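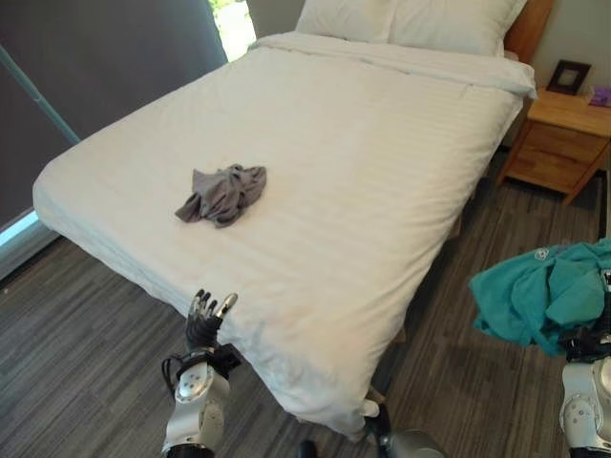
26 Oct 2021
By Sze-wing Yip, Rogelio Tagle and Giang Lý

Filed under: Housing & Home, Textiles, Open Access

3. Washing habits and the service life of household textiles

3.1 Background to the household survey

Most earlier work on textile wear has been done in the laboratory, with new cloth, a fixed wash program and a fixed number of cycles. Such tests are easy to repeat, but they leave out much of what happens to a garment at home. Clothes are worn for different lengths of time, left in a pile, washed with other things, dried in whatever space there is and sometimes worn again without being washed at all. We wanted to know which of these habits had the strongest link to the age at which people stop using an item.

The survey was sent to 2,000 households in the Caren and Dellon districts in February. We received 785 usable replies. A reply was treated as usable if the household had filled in the wash diary for 30 days and had answered the questions on drying and storage. Replies with gaps in the diary were left out of the main analysis but were kept for the comments, which are used in Section 5.

Caren is made up mostly of older apartment buildings with a shared laundry room in the basement. Dellon has more single-family houses, and most homes there have their own washer. We chose the two districts for this contrast. They are close in income and household size, and they are supplied by the same water utility, so water hardness should not explain a difference between them.

3.2 What counts as worn out

The word "worn out" gave us more trouble than any other term in the survey. In the pilot, people used it for holes, thin spots, pilling, fading, loss of shape and smells that would not wash out. Some also used it for clothes they were tired of. We split the question in two for the final version: one item on physical condition and one on whether the person still wanted to wear the garment.

Condition was scored by the households themselves, using a printed card with short written descriptions. To check the scores, Marisol Rosenthal visited 64 of the households and rated the same items with the same card. Agreement was good for holes and fading. It was weaker for pilling and poor for loss of shape, where owners were more forgiving than the rater. We did not correct the household scores, but results for loss of shape should be read with this in mind.

Knits were the hardest group to score. A woven shirt tends to fail in known places, such as the collar fold and the cuff. A knit changes all over and slowly, and the owner sees it every week. Edges can also curl, and this makes a garment look older than the rest of the cloth would suggest. Several people wrote that they had moved a knit top from outdoor wear to sleepwear on account of its edges alone.

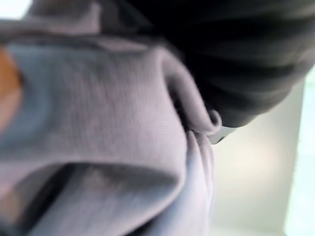
Figure 4. Soft knit fabric in folds, with a rolled edge.

3.3 Wash frequency and load size

Households in Dellon washed more often and in smaller loads. Households in Caren saved up their washing, which fits with having to book a time in the basement. We had expected the smaller loads to be gentler on the cloth. The diary data do not support this. Items from small loads were scored slightly worse for pilling, and the difference remained after we allowed for the number of washes.

One possible reason is that a half-empty drum lets each item fall and rub more freely. Another is that people with a washer at home are more likely to pick a long program and leave it running. The diary asked for the name of the program but not its length, and the names vary from one maker to the next, so we cannot separate the two.

Bedding was recorded apart from clothing. Duvet covers and sheets were washed on a fairly regular schedule in both districts, and few people could say how old theirs were. We have not tried to estimate service life for bedding from these data.

3.4 Drying and storage

Drying method had a stronger link to garment age than wash frequency did. Items that were always line dried were, at the median, the oldest in the sample. This held for cotton and for blends. For wool the group was too small to say anything.

Storage showed no clear pattern. Folding, hanging and keeping clothes on a chair all gave similar scores - the one exception was heavy knits kept on hangers, which scored lower at the shoulder. Chiến Lại found the same thing in the earlier Nullau study, with a smaller sample and a different scoring card. The full tables by fiber type are given in Appendix B.

We use cookies to remember your reading settings. Accept all | Manage choices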